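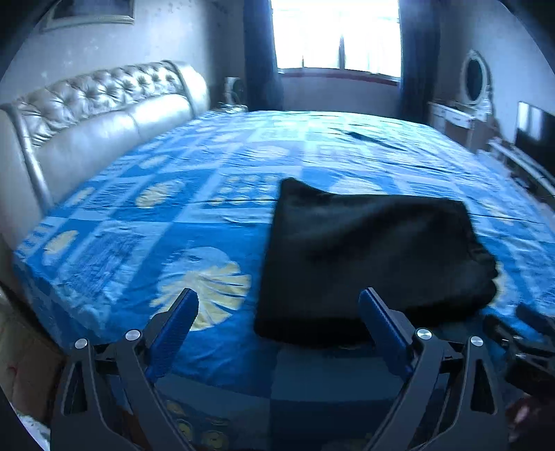
My big sweetgrass basket has gone all lopsided since we moved house, writes Marwa Bensaid, and the lid that used to sit on so nicely now rocks about like a loose tooth. Is there any way to get it back into shape, or have I ruined it by keeping it under a pile of doonas?

You haven't ruined it, Marwa, and thank you for asking, because it's given me the push to put all my basket notes in one place instead of on the backs of envelopes in the kitchen drawer. I've been buying and mending handmade baskets for most of my grown life, and I have squashed, soaked and faded more of them than I'd like to admit to the people who made them. So make yourself a cuppa and we'll go through it.

Getting a squashed basket back into shape

Coiled and woven grass will move again if it's slightly damp. Slightly is the word to hang on to. Fill a plant mister with cool water, take the basket outside or into the laundry, and mist it inside and out until the surface feels like a tea towel that's nearly ready to come off the line. Leave it for a bit, go and do something else, then give it another light mist and start pressing gently from the inside with the flat of your hand.

Once it's close to the shape you want, pack it. I use old towels for big ones and balled-up white paper for the little ones. Newspaper leaves grey smudges, especially on pale palm leaf, and I have a bread basket from the Trarham market that will wear the football results forever. Pack firmly into the sides and base but stop before the coils start to spread.

Then leave it alone somewhere airy until it's dry right through. In July at our place that can mean three days on top of the bookcase. In summer it's done overnight. A basket put away damp will grow mould, and it always starts underneath where you don't look.

For a rocking lid, do the lid and the basket at the same time and let them dry with the lid on, with a folded cloth or two between the packing and the underside of the lid. Put a small plate on top for weight. If the lid still rocks after that, turn it a little at a time until you find where it settles — many handmade lids only have one happy spot, and a tiny stitch of coloured cotton on the rim of each will save you hunting for it.

Dusting and washing

A dry paintbrush is the best tool I own for this. Get a soft wide one from the hardware, keep it for baskets only, and work along the coils instead of across them. The brush head on the vacuum is fine too if you turn the suction right down and the basket has no loose ends.

For a sticky mark, wring out a cloth in warm water with one drop of dishwashing liquid, dab, then dab again with plain water. Try it on the base first if there's any dye in the pattern. Reds and purples are the ones that tend to wander. I once wiped down a lovely striped thing from Skava, very pleased with myself, and ended up with a pink basket and a pink bench.

Please don't put them in the sink. I know there are people who swear by a good soak, and for plain willow I won't argue too hard (willow quite likes a wash now and then), but grass coils hold water in the middle and take an age to dry.

Sun, heaters and the top of the fridge

Colour goes faster than you'd think on a windowsill. If the basket lives in a bright room, give it a quarter turn when you change the sheets and it will at least fade evenly. Dry heat is harder on them than light, I reckon. The spot over the heating vent is no good, and neither is the top of an old fridge, where it's warm and greasy at once.

If you hear a basket creak when you pick it up, it's too dry. A light misting once in the middle of winter and once when the air conditioner has been going for weeks will usually quiet it down. Oils and furniture polish I leave in the cupboard. They go tacky and then you have dust that will never come off.

Picking them up

By the body, both hands, every time. Handles on decorative baskets are often only stitched on, and they're made for looking at. If yours is meant for shopping it'll have handles that run down under the base, and you can load that one up and swing it about all you like.

Hanging them on the wall

Flat baskets look wonderful in a group and they weigh next to nothing, so there's no need to be drilling great holes. A small nail through a gap between the coils will do, with the head just catching. Don't push it through the grass itself. For deeper ones I thread a loop of fishing line around a coil at the back, near the top but not on the very last row.

Lay the whole arrangement out on the floor first and live with it for an evening. I never do this, and I have the wall to prove it.

Visitors, the small kind

Little piles of fine dust under a basket mean something is living in it. Seal it in a plastic bag with the air pressed out and put it in the freezer for a good long stretch — I leave mine for a fortnight — then let it come back to room temperature before you open the bag, or you'll get wet all over the coils. Brush it out well outdoors. Beaded or painted baskets I wouldn't freeze without asking whoever sold it to you.

Storing them

Nest them loosely, biggest on the outside, with a bit of cloth between each. Cotton bags or an old pillowcase over the lot, and never plastic except for the freezer business. And Marwa, nothing on top! Doonas feel light but they sit there pressing day and night.

A word on mending

A loose end on the rim can be tucked back under with a blunt darning needle while it's damp. Anything more than that, if the basket is one you love, take it to someone who knows. Pirjo Rissanen mended a split base for me in Cladunbridge and used waxed linen thread in a colour so close that I have to put my glasses on to find it. She told me the basket had around 4000 stitches in it, and that I could stop apologising for the price I'd paid. She charged me less than I expected too, though I did bring a lemon cake.

If you want to have a go yourself, the raffia from Friesen comes in a hank of 200 strands and will see you through years of small repairs. Soak a strand for a few minutes before you use it and it won't split on you. Keep the leftovers in a paper bag, away from the cat.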